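Notes from the Road, August

Well, we made it to the Olmedo reunion and home again, and I promised so many of you a full report that I'd better get it down while the crumbs are still in the car! My sister had the cooler packed before I was out of my bathrobe, and we left at 6 a.m. with a thermos, two pies and the big folding table that Michalis Dimitriou lent us (it's back in your garage, Michalis, and thank you again for the table and for the spare bungee cords).

The drive is the part I always forget I like. You get talking about people you haven't thought of in years, and before you know it you've missed the exit for Vustlow and somebody is hungry.
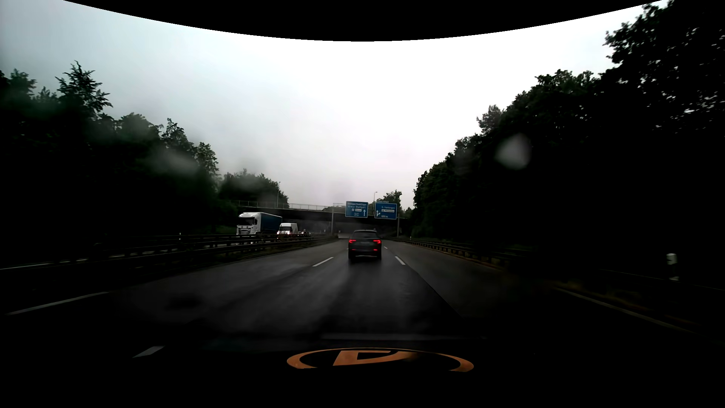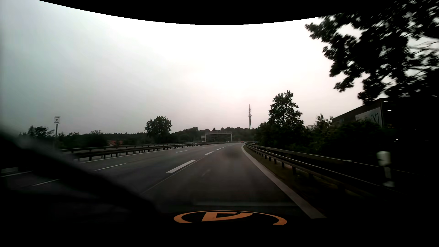
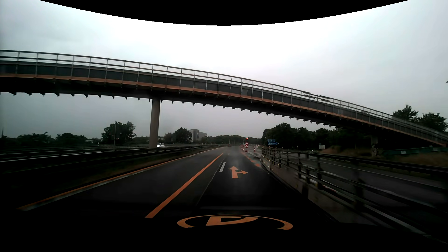
Highway miles under a gray sky.

Anyway, the pies. The peach one came through beautifully and the custard did not, and I served it in bowls with a spoon and called it pudding. There were 13 of us at the long table by the time the cousins from Wonell pulled in, and they brought that pickled cabbage again, which I'll admit I've come around to.

Aunt Lou's jigsaw, all 1000 pieces of it, went up on the porch and got as far as the sky. If anyone wants her cabbage roll recipe, I've typed it up and will gladly mail a copy, so just drop me a note. Next year's host is still open, and I'm looking at you, Wonell!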